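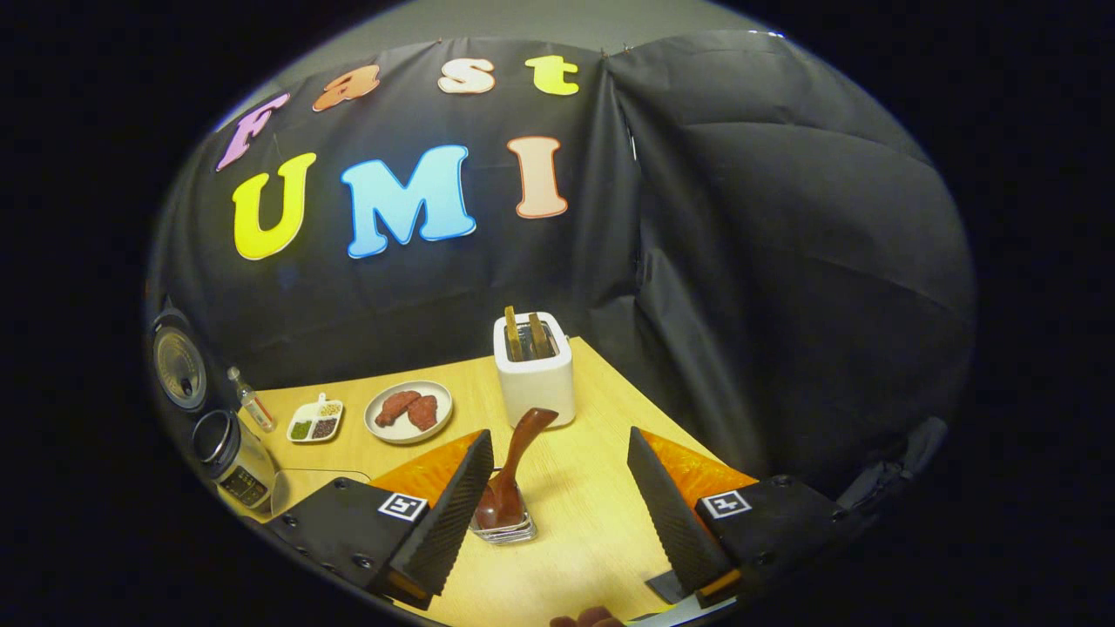
Otamier hand-held gripper, standard kit: buyer's review

Posted March 30, 2018

Price paid: £1,000 per unit, before VAT
Bought from: Trutel
Units bought: 2
Time in use: since February

We are a small robotics group and we had money in this year's budget for either a second arm or a set of hand-held grippers. We chose the grippers. I was asked to write up whether that was sensible, and the write-up may be useful to anyone else pricing the same thing.

What you get

The kit is the gripper, a camera mount, a wide-angle lens, a charger, one sheet of spare markers and a hex key. There is no camera in the standard kit. The product page does say so, but it says it low down, and the camera ends up being the next most expensive line on the order. There is no carry case either. We use an old drill case with foam cut to fit.

The fingers have black ridged pads on the inner face and translucent orange fins behind them, with a square marker on top of each mounting block. The pads and fins come off with the hex key. The marker is a sticker, and you need to put a new one on square or the finger width reads wrong in the software. I got it wrong the first time and threw away a morning's recordings.

How it does the job

Most of our recording is tabletop kitchen work: a toaster, a plate of food, a dish of seasonings, a wooden spoon standing in a square glass holder. The spoon is a fair test of any gripper. The wood is smooth, and if you come at it from the wrong side you push the holder along the table. With these pads the grip is good as long as you close slowly. Thick handles are easier than thin ones. For flat things such as a slice of bread on a board it is poor, and I would not buy it with that kind of work in mind.

The trigger is a bit stiff. A session of 58 recordings was as much as my hand wanted to do, and we now swap over before that. People with small hands have found it harder going. A lighter spring would help and Otamier do not sell one.

The wide lens takes in both fingers and most of the table. It bends straight edges a great deal, so you will need to calibrate before doing any measuring from the picture. Allow an afternoon for that if you have not done it before.

Costs beyond the kit

These are the things I left off the first budget and had to go back and ask for:

Camera and memory cards, for each unit
Spare pads, sold in pairs only
Black fabric and pins for a backdrop
Lamps
Food and crockery
Storage for the recordings

The backdrop is cheap and worth doing. Ours went up with dressmaking pins and sags in places, with no harm to the recordings that I can find. Storage was the largest surprise. Work out how many hours you plan to record, then price the disks before you place the order for anything else.

The biggest cost is staff time. A gripper in a drawer collects nothing, and we had budgeted for two units and one person. For most of February the second unit sat on charge. If I did the order again I would buy one, put the other £1,000 towards wages, and buy the second when there was a hand to hold it.

Delivery and support

Trutel quoted 30 days and kept to it. One unit arrived with a bolt missing from the left mounting block. They posted a bag of bolts without argument. Questions about the software go to Otamier direct, and the answers were correct but slow. The manual is a PDF and the section on charging is for an older model.

What else we looked at

Adine make a similar gripper with the camera included. It costs more on paper, but once you add a camera to the Otamier the gap is small. We turned it down over the fingers, which are moulded in one piece and have to be replaced whole. Bhatt will hire you a set by the month. I would suggest that to anyone who has not recorded this way before, or who needs data for one short project. Past a few months of hire you are better off buying.

Ratings

Grip: good
Comfort: fair
Spares: good, apart from the trigger spring
Manual: poor
Value: fair for one unit, less so for a pair with only one operator

I would buy from Trutel again. Before ordering, ask them for the price with camera, cards and two spare sets of pads on the same quote, and check that the delivery charge is on it. Ours was added at the invoice stage.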